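FERKDALE, 21/08/2024

Results released for the Trunell Certificate in Food Service Operations; 21 candidates pass at Level 3

The Ferkdale Board of Vocational Assessment has released the results of the summer sitting of the Trunell Certificate in Food Service Operations. A total of 148 candidates sat for the written and practical papers at the Ferkdale and Monent testing sites. Of these, 21 met the standard for Level 3, the highest award in the series. Results for Level 1 and Level 2 candidates are issued by the testing sites and are not part of this release.

The list of Level 3 passers is arranged by candidate number and is posted at the entrance of both testing sites. Names are not published. Candidates who have lost their admission slip may obtain their number from the registration desk at the site where they sat, on presentation of the photo identification used on the day of the test.

Basis of assessment

The certificate is awarded on the combined result of a written paper and a practical paper. The written paper covers food safety, storage and labeling, menu costing, allergen control and workplace law. The practical paper covers station setup, portioning, plating, service sequence and closing procedures. A candidate must reach the pass mark in each paper separately. A high mark in one paper does not make up for a mark below the standard in the other.

Practical papers are marked by two assessors working independently. Where the two marks differ by more than the permitted margin, the record is referred to a third assessor, whose mark is final. Assessors do not mark candidates from the training center at which they are employed.

The allergen control section was revised for this sitting. Candidates were required to complete a written allergen record for each dish on the set menu and to amend it after a substitution of ingredients. Incomplete records were marked as not meeting the standard for that section, whether or not the remaining entries were correct. Training centers were notified of the change in the syllabus circular issued before registration opened.

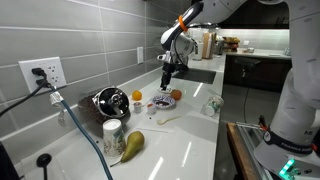 Score reports will be mailed to the address given on the registration form. Each report shows the mark for the written paper, the mark for each section of the practical paper and the final result. Candidates who have moved since registering should file a change of address form with the registration desk before requesting a replacement report. Reports are not sent by email and results are not given by telephone.

Requests for review

A candidate who did not pass may request a review of either paper. The request must be made on Form 8, signed by the candidate and received within 21 days of the date of this release. A separate form is required for each paper. The review consists of a check that all sections were marked, that marks were added correctly and that the result was entered against the right candidate number. Written answers are not marked again. In the case of the practical paper, the assessors' record sheets are examined, and the test is not repeated.

The review fee is refunded if the result changes. The outcome is sent in writing and closes the matter. Training centers may not file on behalf of a candidate, although they may supply the form.

Retakes

Candidates who passed one paper may carry that result forward for up to 3 sittings and register for the remaining paper only. Candidates who passed neither paper must register for both. The next sitting is scheduled for November at the Monent site. The Ferkdale site will be closed for that sitting while the ventilation system in the practical testing rooms is replaced. Candidates who would normally sit at Ferkdale will be assigned to Monent unless they ask to defer.

Registration forms for November are available from both sites and from approved training centers. Forms must be accompanied by a copy of the most recent score report if a result is being carried forward. Requests for extra time or other adjustments must be filed with the registration form and supported by documents. Adjustments granted for the summer sitting do not carry over automatically.

Issue of certificates

Certificates for Level 3 passers will be available for collection at the Nkosi Building, Ferkdale, once the review period has closed. Passers should bring photo identification and their score report. A certificate may be released to a representative who holds a signed letter of authorization and a copy of the passer's identification. Certificates not collected will be held for 8 months and then returned to the records office, after which a reissue fee applies.

The name on the certificate will be printed as it appears on the registration form. Corrections must be requested before collection. A certificate that has already been signed for will be treated as a reissue.

Employers may confirm a result by submitting a verification request with the candidate number and the written consent of the candidate. The reply states the level awarded and the sitting in which it was earned. Individual marks are not disclosed.

About the Board

The Ferkdale Board of Vocational Assessment sets and administers certificate tests in food service, building maintenance and office practice. It approves training centers in the Ferkdale and Monent districts and does not itself offer courses.

Inquiries should be directed in writing to the Registration Desk, Ferkdale Board of Vocational Assessment, Nkosi Building, Ferkdale.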